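Power strips and charging cables on the workbench

Most bench clutter is cord. A strip gets used for one job, shoved to the back, and a year later it has three chargers in it and dust in the open sockets. I go through mine every January and again in the fall.

Start by unplugging the strip at the wall, then take out whatever is plugged into it. Hold the plug by its body and pull straight. Yanking on a thin charging cable is how the ends get ruined.
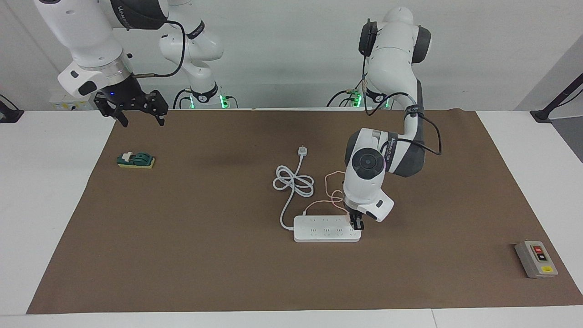

Wipe the housing with a dry cloth. For the sockets use a soft brush, with the strip tipped on its side so the dust drops out. No sprays. If a socket is brown around the opening, or a plug slides in with no grip at all, throw the strip away.

A sheet of heavy brown paper or a plain mat makes a good surface for this. Small parts show up on it and a white tabletop stays clean. Mine came off a roll from Szulc, 40 inches wide, and I change it when it gets greasy.

Now the cord. A loose figure eight is easier on it than a tight wrap around the strip, and it comes undone without twisting. Never run the strip while the cord is bundled – the heat has nowhere to go.

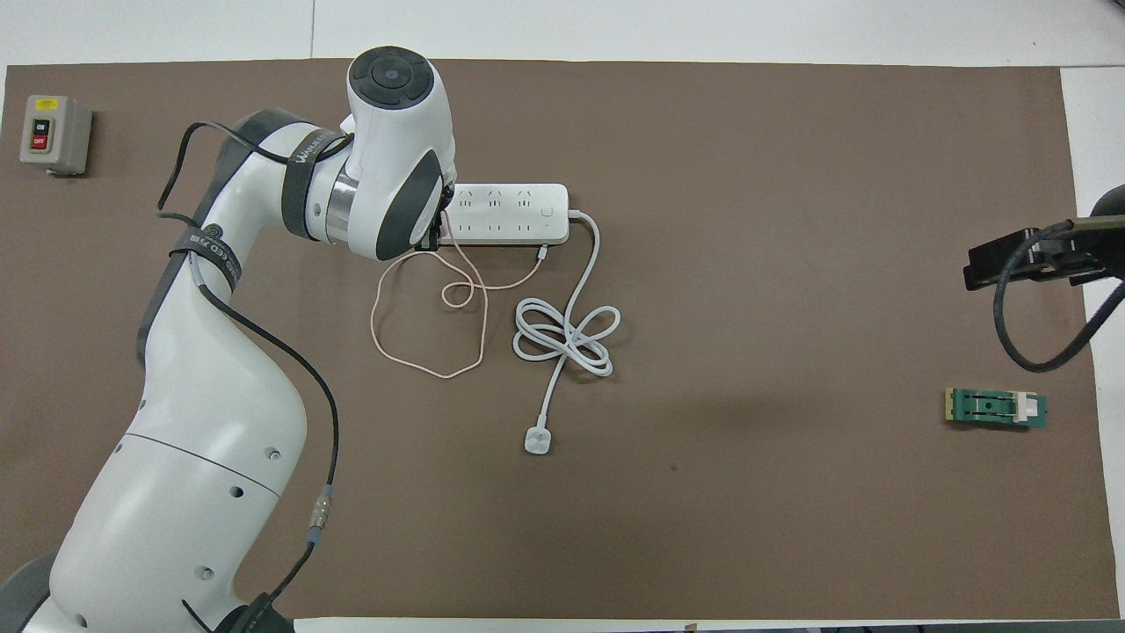
Thin cables get their own loop, kept apart from the heavy cords. I use cloth ties from Mino, the 59-cent kind. Zbigniew Walczak, who had the bench before me, used bread bag clips with the name of the charger written on them, and a few are still going.

Switch boxes should sit at the edge of the work area with the buttons facing you and no cords across them. Wipe the buttons too. If the ON and OFF lettering is wearing thin, put on a fresh label before it's gone. 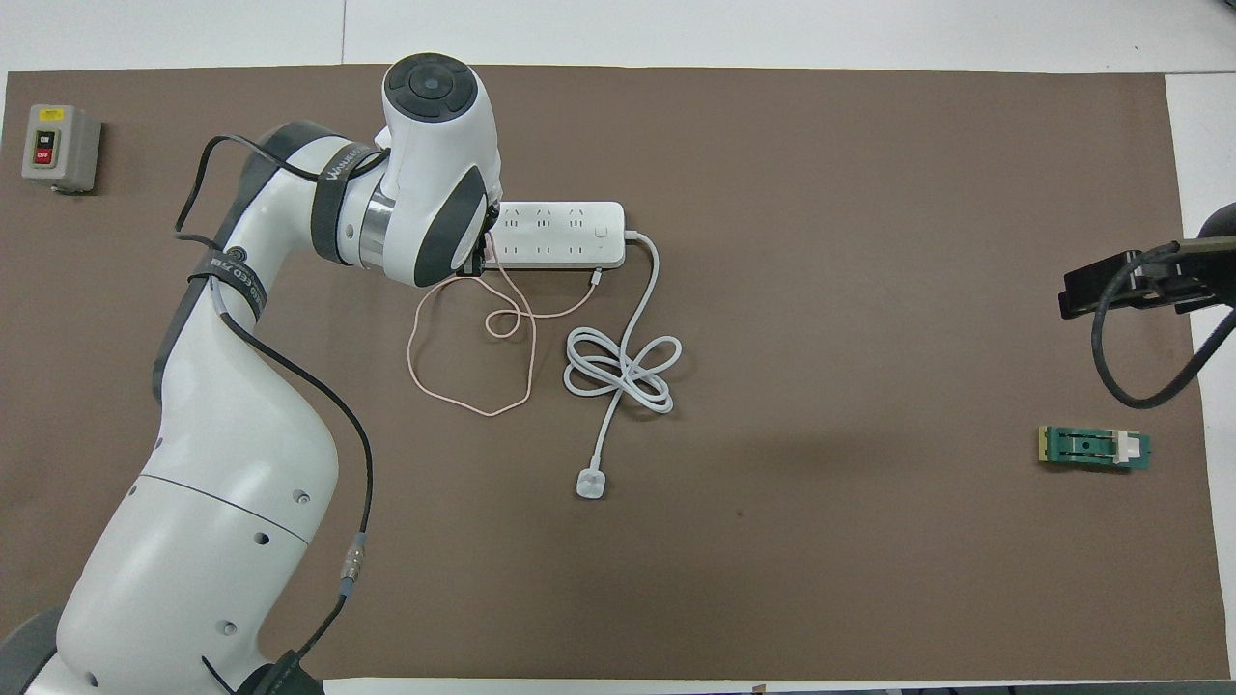
Can I plug one power strip into another if the cord won't reach?
Get a strip with a longer cord. Chaining them makes it easy to overload the first one.

Store spare strips flat in a drawer, plug end toward the front.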